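**Lorkus ware** is a marbled pottery from the river town of Lakamstead, and one of the most cheerful traditions in all of ceramics! It pairs a pale clay body with a darker one, worked together by hand so that no two pots ever match.

## Making

The potter stacks slabs of the two clays, twists the stack, and throws it on a slow wheel. Too many turns and the colors blur into mud, so most workshops stop at 7. The outside is then scraped with a steel rib, and this is the exciting part — the pattern stays hidden under a gray smear until that moment. Pots dry for 2 weeks under cloth before firing.

## History

The craft nearly vanished when the Dhillon kiln closed. Cameron Dalgleish, a schoolteacher with a wonderful stubborn streak, tracked down the old clay pits and reopened the kiln in 2000. His handwritten notebook of 81 test firings is still passed around among local potters.

## Styles

Drerkus, the boldest style, uses black clay in wide, cloudy patches on white.

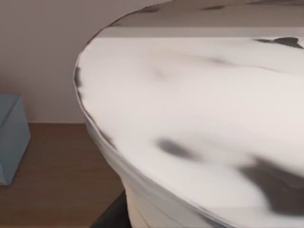
River style is quieter, with thin brown lines that run around the pot like tree rings. Collectors argue happily over which is older. Both are shown at the kiln's open house each April, along with plenty of lovely seconds.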